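**Where the November money goes**

I've spent most of my week in spreadsheets, so bear with me! Rima Sfeir and I sat down to settle what we buy first for the kitchen project, and the arm lost. We'd penciled in the Forsberg mobile base with the Sultora gripper, but the service plan alone wants 3,000 a year, and that's before anybody has ordered a spare finger.

So the simulator license gets renewed first (539 per seat, three seats), and the hardware waits until spring. I was grumpy about this until I went back through the fridge and counter tasks and saw how many we can still work on in there.

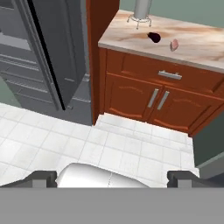
*Simulated kitchen, fridge door open, eggplant on the marble counter.*

Rima's list has 17 tasks on it, and she wants every one running in sim before we ask Ernix for a quote on the real thing – gripper, mount, cables, the lot. Sukell has offered us a loaner as well, but the shipping is on us both ways and I haven't found a line to put it under yet.

If you have a seat you're not using, tell me before Sunday and I'll take it off the order.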